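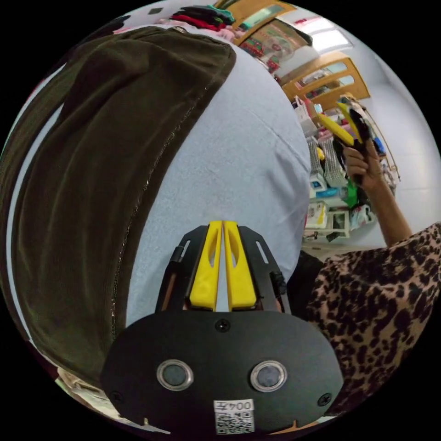 Nghĩa Lý

4.2 Recording garment demonstrations in shops

The Lilgate policy is trained on hand-held gripper recordings made in working shops. In our March trials, policies trained only on laboratory tables failed most often on dark garments with zips. Follow the steps below for each garment.

1. Check that both lenses on the mounting plate are clean and that the label with its QR code is legible.

2. Close the fingers fully and hold them closed for 2 seconds. The software takes this as the zero width.

3. Start recording with the fingers closed and the garment in view.

4. Open the fingers, approach the cloth and grasp a single layer. On corduroy and other ribbed cloth, approach across the ribs.

5. Complete the fold or transfer at normal working speed, then release.

6. Close the fingers again and stop recording.

Note: Leave shelves, racks and passers-by as they are. Varied backgrounds are part of the method - in the Denda comparison, policies trained on tidied shops lost 17 points of grasp success when moved to a new shop.

Note: Large plain surfaces close to the lenses can upset tracking. If the tracking light turns amber, move back until it clears, then repeat from step 2.

Caution: Do not grip a zip pull or slider. The finger pads tear easily and a torn pad spoils the width reading.

Upload each session before starting the next (see 4.3).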